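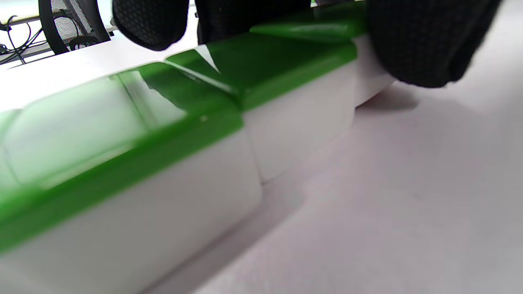

Gritness man's "mistaken identity" claim fails to impress magistrates

A man who told a court that he had been confused with a stranger in the same coat has been found guilty of stealing 442 pounds' worth of goods from a shop in Gritness.

The 34-year-old, who cannot be identified until a linked case is finished, was accused of taking six boxes of razor blades, two electric toothbrushes and a quantity of perfume from the Bagheri store on the harbour road in June. He denied theft. His defence was that the person on the shop's security film was somebody else entirely, who happened to share his height, his beard and a mustard-coloured waxed jacket with a torn left pocket.

The court heard that he had gone to some trouble to find this other man. A page set up in his support had gathered 647 signatures, although the prosecution pointed out that signing it required neither a real name nor any knowledge of Gritness. Several of those who signed gave addresses in other countries. None of them came to court.

A local firm, Clotesetti, which repairs and re-waxes outdoor clothing, was asked how common such jackets were. It replied in a written statement that it had sold 300 in that colour over several years. The defence made much of this figure. The bench seemed less taken with it, and asked how many of the 300 had been brought back with a torn left pocket. The firm had no record of any.

There was also the matter of the loyalty card. Shortly before leaving the store, the man on the film stopped at a till, bought a packet of mints and handed over a card for the points. The card was registered to the defendant. He told the court he must have dropped it some days earlier and that the finder had presumably decided to use it. Asked why a thief would collect points on behalf of a man he had never met, he said he could not speak for other people.

Supporters had promised that fresh evidence would be produced on the day. It amounted to a photograph of a bearded man at a bus stop in Stedunum, taken from across the road. The date was unknown and the jacket appeared to be brown.

The magistrates took less than an hour to reach their verdict. They said the account had changed twice between the first police interview and the hearing, and that they did not believe any version of it.

Sentencing was put back so that reports can be prepared. The defendant was given bail on condition that he stays out of the store. The page in his support was still taking signatures on the evening of 29 October 2020 and made no mention of the verdict.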